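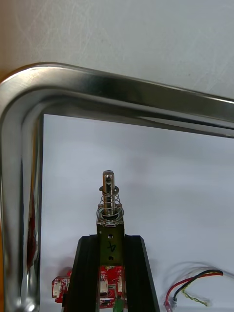 Every few years somebody revives the story that Camp Tinside took in a whole trainload of displaced families in one November night after the war, and that the town of Costache fed all of them before breakfast. I grew up on it. It gets shinier each time. Look at the steel tube up there, bright as a mirror around the bend, and then at the fine scratches in the pale surface beyond it. I'd like to spend this thread on the scratches.

To be clear about what I'm not disputing: there was a camp, it was an Army camp before it was a reception center, and refugees did come through it. My mother's family were neighbors to three households who did. Fine. Agreed.

What I don't buy is the number, the night, and the breakfast.

The number everyone quotes is 1427. It's on the plaque by the old gate. It's in the school pageant script. It's in the Bruloment booklet, which I'll get to. Ask where it comes from and people point at one of the other two.

I asked at the library. The plaque cites "camp records." The pageant was written from the plaque. The booklet thanks the pageant director. You can walk in a circle around that and never touch a piece of paper from the 1940s.

So I wrote to Kimie Hayashi, who spent her working life cataloging Army installation files and who has more patience than I do. I asked if 1427 rang a bell.

She said it did, and sent me a scan. It's from a quartermaster's return for the camp. The figure 1427 appears in the column for blankets, wool, on hand.

Blankets!

Now, I can hear the reply already. One blanket each, so 1427 people. I thought of that too. But the same return lists far fewer cots, and nowhere near that many mess kits. Either most of the families slept on the floor and ate with their fingers, or the blankets were just what was left in the warehouse when the soldiers went home.

Kimie's view is the second. She was careful to say she can't prove it. I mention that because nobody on the other side of this argument has ever been careful to say anything.

On to "one night." The trainload version needs a train. The rail spur to the camp is real, you can still find the bed of it behind the feed store if you don't mind burrs. But the spur was built to bring in lumber and coal. Everyone I've talked to whose parents came through says bus.

Bus from the port, long ride, somebody sick in the back, a stop where they were given oranges. The oranges come up over and over. The train comes up only with people whose families were already here.

That tells me something. If you were on it, you remember the seats and the smell and who cried. If you weren't on it, you remember the plaque.

Someone will say memory is unreliable, and it is. I've got an uncle who remembers a blizzard in a year when we didn't have one. But when several families who don't much like each other all say bus, I start listening to bus.

Breakfast. The claim is that the women of Costache cooked through the night and fed everybody at dawn. I believe women cooked. I believe women in this town have cooked through the night for less. What I doubt is that the Army, which had a working mess hall and cooks on the payroll, stood back and let them.

There's a letter in the county collection from a Mrs. Vikach, who ran the clothing room at the camp. It's dated only by month. She complains that the cakes the churches sent had to sit in the guardhouse because the mess sergeant wouldn't have them in his kitchen.

I love this letter. It's the best thing in the whole collection. She is furious about those cakes for two solid pages. The refugees are in it for maybe a paragraph, and what she says about them is that they need shoes in children's sizes and would people please stop sending hats.

Would people please stop sending hats. If I were putting up a plaque, that would be on it.

About the Bruloment booklet. Bruloment is a heritage outfit that goes from town to town doing anniversary books. They did ours. It's nicely printed. It has the train, the night, the breakfast, and 1427 "souls," which is a word people reach for when they haven't checked the manifest.

I wrote and asked what their source was. I got a friendly answer saying the booklet "reflects the community's cherished account." I wrote back and said I was part of the community and I was asking. That was the end of the friendly answers.

I don't think they lied. I think they asked at the diner. You can get a very good story at our diner. I've told some of them.

What bothers me is what the shiny version leaves out. It ends at breakfast. Nobody in it has to find a job, or a sponsor, or a landlord who'll rent to them. They step off the train, they eat, the music comes up, the end.

The actual files go on for months. Families waited at Tinside because a sponsor had backed out. One file has a farmer who agreed to take "a couple, no children" and then found out about the baby. They stayed at the camp 6 more weeks while somebody found them another place.

That's from the caseworker's card. There's a note in pencil at the bottom: "Mother asks daily." That's all it says.

And some people in Costache were not handing out cake. There was a petition. I've seen it. I know several of the last names, including one of mine. It asked that the camp be closed before school started, on grounds of health. The camp doctor answered it politely and at length, and you can tell from the typing that he hit the keys hard.

I've been told I shouldn't bring up the petition because the families are still here. Yes. I'm one of them. I'd like to know what we signed.

I've also been told that going after the number is petty. Who cares if it was 1427 or a few hundred? Well, the people who'd like their parents counted as people might care. If the real list exists, it has names on it, and every year we read out a blanket inventory instead.

Does the real list exist? Don't know. Kimie thinks there would have been arrival rosters, typed in 4 copies, and that at least one set should have gone up the chain when the camp closed. "Should have" is doing plenty of work there and she'd be the first to say so.

She's given me two record groups to try. I've put in the request. I was told to expect a wait. I have waited for Army paperwork before, when I was in, and I've packed a lunch.

A few people have already messaged me to say their grandfather was definitely on the train. Great. I mean it. Do you have a ticket, a tag, a letter, a snapshot with a date on the back? I'll put it up next to everything else and say I was wrong. I'd enjoy a train.

What I won't take is "everybody knows." Everybody in town knew the old armory had a tunnel, too, and then they tore up the floor to replace the drains and found dirt.

If your family came through and you've got anything at all, even a shoe tag, the library will scan it while you wait and hand it right back. You don't have to donate it. Ask at the front desk for the Tinside folder. It's thin.

If you've got the hats, I'd like to hear about those as well.

Adding one thing after some replies. No, I don't want the plaque taken down. I want the number covered until someone can say what it's a number of. A piece of tape would do it.

And to the gentleman who says I'm insulting the Army: I served, and I never met a quartermaster who'd be offended to learn he'd counted his blankets right.

Will post again when the records request comes back, or when it doesn't.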